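FOR IMMEDIATE RELEASE

October 17, 2024

Koteo publishes shared-workspace rules for tabletop robot arms

Free 21-page code covers hands near grippers, stop behaviour and record keeping

FUSTOW – Koteo today released its code of practice for small robot arms that work at the same table as people. Free to download, no sign-up. It applies from today at all Koteo sites and is open to any lab, school or workshop that wants to use it.

The code is written for light arms on benches and tables. Not for fenced industrial cells, which have their own standards already. The gap we kept running into was the in-between stuff – a person putting an object down while the arm is right there, a person reaching in to fix something, two people at one table and only one of them watching the arm.

What the code asks for, in short:

One named operator per arm per session. The operator holds the stop button and does nothing else with that hand.

Agreed words before anyone reaches in. "Hand in" and "hand out", said out loud, answered out loud.

Gripper speed capped at 40 millimetres per second whenever a hand is inside the marked area.

No rings, bracelets, lanyards or loose sleeves at the table.

A stop test at the start of every session and again after any software change. If it fails the arm is powered down and tagged, and stays that way until a second person signs it off.

Any contact between arm and person gets written up the same day, even if it was a light touch and no one was hurt.

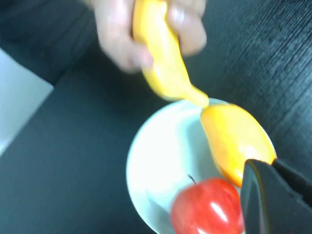 Shared workspace: hand and gripper at the same fruit bowl. Photo: Koteo

Section 2 will be the one most readers want. It deals with handling everyday objects, and sets out who moves first when a person and an arm are both going for the same container. The answer is the person, always. The arm holds position untill the hand is clear and the operator has said so. Soft items such as fruit get their own grip force table, and food used in trials is not to be eaten afterwards.

The draft went out for comment in September. Koteo recieved 902 comments, the bulk of them on the speed cap and on the contact reports. The cap was lowered as a result. The contact reports stayed in, though the form has been cut down to a single page.

Leemans, which makes benches and guarding, has agreed to print the floor and table markings at the sizes given in the code. Drerkska will translate the text and run the first operator courses. Course dates to follow.

The code is voluntary. It does not replace workplace safety law or the manufacturer's instructions, and where those are stricter they win. Koteo will review the text in 2 years, sooner if contact reports show a problem.

Printed copies and a wall chart of the hand signals can be picked up from the Koteo front desk in Fustow. Organizations adopting the code are asked to tell Koteo so they can be sent corrections.

Media enquiries: Koteo press office, Fustow. Interviews and site visits by arrangement. High-res version of the photo on request.

– ENDS –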